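January 14, 2022

Slept badly, went in anyway. The Flulance people have let us have the upstairs office until September, and Hannelore Haberkorn has decided that what stands between us and good work is greenery. She read an article. I have read articles too, and they seldom cost me an hour of carrying pots up the stairs.

Her case, as she put it over coffee: plants clean the air, flowers lift the mood, a clear desk clears the mind. I asked how many plants it takes to clean the air of one room. She said that wasn't the point. I thought it was exactly the point, since she'd brought it up, but Eckhard Lenz gave me one of his looks and I let it go.

She has a budget from Demolley, 249 for the month, and I'd like to know who signed that. The flowers alone must have eaten a fair piece of it. Cut flowers in January! They'll drop petals into the keyboard by next week and somebody will have to turn it over and shake it. I have a fair idea who.

Wichai Thongsuk is on her side, of course. He says the old office in Narnville was so gray he used to go stand by the vending machine for the color. Fine. I remember the old office as a place where you could put down a folder without moving a succulent first. He also thinks we should get a rug. I said over my dead body and he wrote "rug" on his list.

We argued for a while about whether the desk should face the window. Rüdiger Reuter wants the view. What view? White sky since the morning, and the glare will be murder when the sun comes back. He says I'll be glad of the light in February. I said I would be glad of blinds. No decision. The desk stays put until someone cares enough to lift the other end.

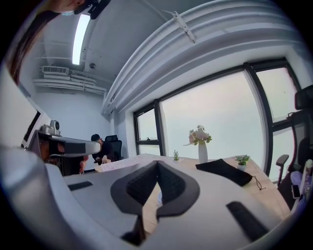
The desk with Hannelore's bouquet, pink and white, and the two little plants on either side.

I'll admit the pink ones are pretty. I did not say so out loud. The spiky one might survive us, if people can keep from watering it every time they walk past. The leafy one I give 3 weeks.

Dénes Bodnár called after supper about the Hinrichs papers and kept me on far too long. He is sure the missing ledger is from 1917. He was sure last time too. Must find the key to the lower drawer before I see him, and buy bread.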